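Same story, same wrong headline on four news sites – who do I ask to fix it?

Areeba Cheema
Posted 03/05/2024 in Papers, Radio and Telly

Hello all, hoping someone on here has worked in news or at least shouted at it successfully.

I help run the page for our residents' group in Virnville. In January the council put out a report on bus fares, and buried in it was a line saying that 300 people had answered a survey and most of them would put up with fewer evening buses if the fares were frozen. Fair enough, that's what it says, I've read the thing (twice, with tea).

Now the story has come round again and the Virnville Echo has it as "Residents demand cuts to evening buses". Demand! By lunchtime the same headline was on the Simalen Gazette site, and then on two others I'd never heard of, with the same photo and the same second paragraph, right down to a missing comma. One of them has changed it to "Angry residents", and I can't find anybody angry in there at all, apart from me by this point.

I wrote to the Echo through the form on their site and got an automatic reply. I wrote to the Gazette and got a very short email saying the copy was "agency" and I should "take it up with the supplier". They didn't say who the supplier was. There's no reporter's name on it, only "Staff".

So what I want to know is: is the Gazette right that it's not their problem? Do I have to chase all four? And does anyone ever really get a headline changed, or am I wasting my evenings? People are already coming up to our members and asking why we want the buses cut, and we never said a word about it.

Thanks in advance, and sorry it's long!

Mafalda Godinho

I did eleven years on a subs' desk at a regional paper, so this one's close to my heart. Rather a lot to say, go and fill the kettle.

First, no, the Gazette is fobbing you off. A paper that prints something is answerable for it, wherever the words came from. Agency copy gets treated as if it's been checked, and on a busy day it goes straight on the site with nothing altered, but once it's up with their name at the top it's theirs. You can tell them that quite politely.

Second, look at the very bottom of each version, under the adverts and the "more like this" boxes. There's often a tiny credit. I had a quick nose and the Simalen one says Turach, and that's a news agency that sells council and court stories to small titles. My guess is that Turach wrote the body and the headline together and the four sites pasted the lot. It could be that the Echo wrote it and Turach lifted it from them, that happens too and it's maddening to untangle. Compare the times on the pages. The earliest one is usually where the trouble began, although some sites reset the time whenever they fiddle with a story, so don't lean on it too hard.

If it did start at the agency, write to the agency first. They can send out a correction to everyone who took the story, and desks do pay attention to those, because it comes down the same pipe as the news and it's a bit embarrassing. Then write to each editor the same day and say you've done it.

About the email itself. Keep it short. I used to get ones that ran to pages, with the history of the bus station in, and I'm ashamed to say they went to the bottom of the pile. Put the headline in exactly as it appears, then the sentence from the report with its page number, then what you'd like instead. Something like "Survey backs fewer evening buses if fares are frozen" is dull but it's right and it fits the space, and if you hand a tired sub a headline that fits they may well just use it. Don't say biased. You might think it, but they'll stop reading and start defending themselves.

Attach the page of the report. Take screenshots before you write to anyone! Once a headline's been quietly swapped you'll have a job proving what was there, and plenty of places change it without a note. If you want a note saying it was corrected, ask for that as well, as a separate request, or you won't get one.

And yes, headlines do get changed. Online it takes a minute. Print is slower and the correction will be the size of a stamp next to the crossword. If they ignore you, look on the site for the complaints policy, which should say who regulates them, if anyone does. There's generally a time limit on complaining, so don't leave it till summer.

norwich_nigel

They all do this. Stopped reading the lot of them years ago. Get the parish newsletter to print your side, more people read that anyway.

Hashmi

Mafalda's covered most of it, so I'll only add the bit about tracking copies, as I've been down this road with a story about our allotments (don't ask – well, do ask, but not on this thread).

Take a sentence from the middle of the story, not the top, put it in quotation marks and search for it. The top line gets rewritten but nobody bothers with paragraph six. When I did it I got 20 copies of mine, most of them on sites that just hoover up other people's news and have no human at the other end. I'd leave those alone. Make a list of the ones with a real editor and a real address and stick to them. I kept mine in an ordinary spreadsheet with the link, the time, the headline as it stood and who I'd written to, and I was very glad of it when one of them claimed they'd never run the story at all.
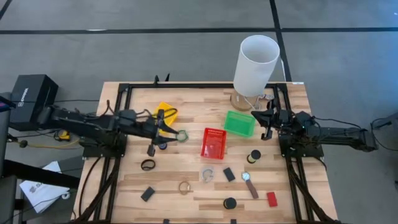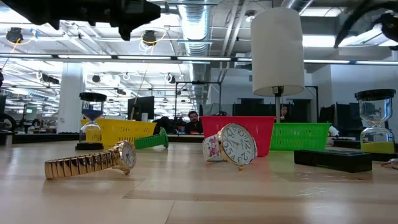 Phone calls are worth a go as well. I rang one newsdesk mid-morning, got a very nice trainee who read the council paper while I was on the line, and she had the wording altered before I'd finished my toast. The bigger one took 2 emails and a phone call and only ever changed the headline, so the web address still has the old wrong words in it to this day. Check yours for that. It shows up when people share the link and they'll read the address and not bother with the story.

One more thing, and I'd do it tonight if I were you. Put your own short post on the residents' page with a link to the report and the sentence in question, no moaning, just what it says and that your group hasn't asked for any cuts. Mine ran to 595 words and that was far too long, half of it was me being cross. Yours wants to be something a member can show a neighbour at the bus stop.

Areeba Cheema

Oh this is brilliant, thank you both (and Nigel, I suppose!). I hadn't spotted the Turach credit at all, it's in pale grey under a thing about conservatories. Screenshots done. The Echo's time is earlier than the Gazette's but only by a few minutes, so I'm going to write to the agency and the Echo together and see who blinks. Mafalda, I'm pinching your headline word for word if that's all right. And the web address on the Gazette one does say "demand-cuts", so that's going in the email too. I'll come back and post what they say.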